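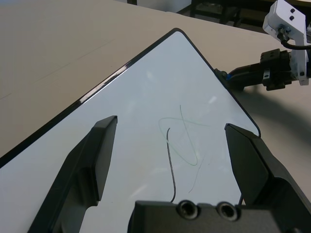 Can a robot wipe a whiteboard yet?
Catríona Ó Néill, Aug 24, 2022
Our shop board gets wiped by whoever loses the argument. Is there a machine for this, or do I keep losing?
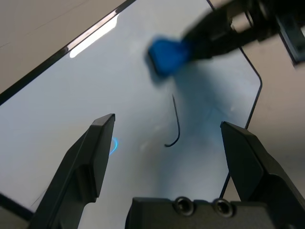

Blue block on the move, dark curved line underneath

Kiri Quinlan
Sort of. Two arms can reach the job. Pressing evenly and knowing when to quit -- that's the hard part. I'd budget for 17 tries and a rag.
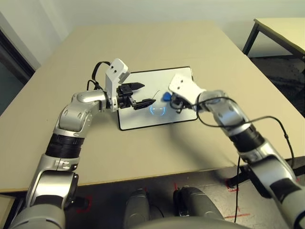

Two arms, one white surface

Zeleke
My nephew does ours for 5 bucks. Misses the corners.

Anerell
Following. Does it do windows?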